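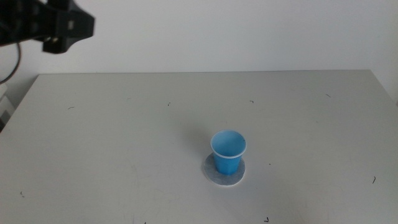
FOR RELEASE IN AUGUST

Danko Introduces Flornow, a Press-In Pie Crust Mix for Home Bakers

KULLPORT – Danko, the family-run maker of baking mixes, will begin selling a new pie crust mix this month. Flornow is a dry mix that needs only melted butter and cold water. The dough is pressed into the pan by hand and does not need to be rolled or chilled before baking.

Flornow comes in a resealable 27-ounce bag and can be ordered from the company or bought at the Danko shop on Harbor Road in Kullport. Grocery stores that already carry Danko cornbread and biscuit mixes will be able to order it by the case starting in August.

Danko has made biscuit mix since 2000 and added cornbread a few years later. Customers have asked for a pie crust mix for a long time. The company tried a traditional rolled crust first, but the results in home kitchens varied too much. Some crusts came out tough from too much water, and others tore when they were moved to the pan. The press-in method was chosen after testing with different kinds of pans and with both gas and electric ovens.

"Plenty of our customers make very good fillings and buy the crust frozen," a Danko spokesperson said. "We wanted something they could put together in the same bowl they were going to use for the filling anyway. It tastes like butter and flour, and it holds up under fruit."

The mix contains wheat flour, cornstarch, sugar, salt and a small amount of baking powder. The cornstarch keeps the crust tender, and the baking powder gives it a slightly open crumb, closer to a shortbread than to a flaky pastry. Bakers who want long, flaky layers should stay with a rolled dough. Flornow is meant for fruit pies with a crumb topping, custard pies, quiche and bar cookies.

The mix contains wheat. It is made on equipment that also handles milk and soy. A version made without wheat is not planned at this time.

How It Works

For one 9-inch crust, stir 1 1/2 cups of Flornow with 1/2 cup of melted butter and 1 tablespoon of cold water. The dough will look crumbly at first. It is ready when a handful squeezed in the palm holds its shape. If it falls apart, add cold water 1 teaspoon at a time.

Press the dough up the sides of the pan first, then fill in the bottom. A flat-bottomed cup is useful for evening out the base and the corner where the base meets the side. For fruit pies, no prebaking is needed. For custard pies, bake the empty crust at 350 degrees for 15 minutes and let it cool before filling.

Unused mix keeps in the closed bag in a cool cupboard for six months. Pressed, unbaked crusts can be wrapped and frozen for up to two months and filled straight from the freezer – add five minutes to the baking time.

Recipe From the Bag: Peach Crumb Pie

The following recipe is printed on the back of every bag. It makes one 9-inch pie.

For the crust:
1 1/2 cups Flornow mix
1/2 cup butter, melted
1 tablespoon cold water

For the filling:
6 cups peeled, sliced peaches
1/2 cup sugar
3 tablespoons cornstarch
1 tablespoon lemon juice
1/4 teaspoon cinnamon
Pinch of salt

For the topping:
3/4 cup Flornow mix
1/3 cup packed brown sugar
1/4 cup cold butter, cut into small pieces

Heat the oven to 375 degrees. Mix the crust ingredients and press into a 9-inch pie pan. Toss the peaches with the sugar, cornstarch, lemon juice, cinnamon and salt, and let stand 10 minutes. Stir again and pour into the crust, juices included.

For the topping, rub the mix, brown sugar and butter together with your fingers until it forms pea-size crumbs. Scatter over the peaches. Set the pan on a baking sheet and bake 55 to 60 minutes, until the filling bubbles in the center. If the topping browns too quickly, cover it loosely with foil for the last 15 minutes. Cool at least three hours before slicing.

Frozen peaches may be used. Thaw them in a colander, discard the liquid and increase the cornstarch to 4 tablespoons.

Pie Contest and Tastings

Danko will hold a home bakers' pie contest at its Kullport shop in August. Any sweet pie baked in a Flornow crust may be entered, and the contest will accept up to 100 pies. Entry is free. Bakers must be 16 or older and may enter one pie each, with the recipe written or typed on a single sheet. Pies that need refrigeration should be brought in a cooler and will be held cold until judging.

Drop-off opens at 9 a.m. and judging starts at 11 a.m. Pies will be scored on filling, crust and overall flavor. Looks are not scored. The winning recipe will be printed on the bag next year, and the baker will receive a year's supply of any Danko mix.

The shop will also bake with Flornow each afternoon during August and set out samples at 2 p.m. Flavors will change with what is in season, starting with peach, blueberry and sour cherry – a tomato and cheddar tart is planned for late in the month.

Contest forms are available at the shop counter and can be mailed on request.

About Danko

Danko makes dry baking mixes in Kullport. Its products include buttermilk biscuit mix, yellow cornbread mix, a plain muffin base and now Flornow pie crust mix. The shop and mixing room share a building at 2564 Harbor Road.

Stores interested in carrying Flornow may ask for a sample bag and a case price list by writing to Danko, Wholesale Orders, 2564 Harbor Road, Kullport.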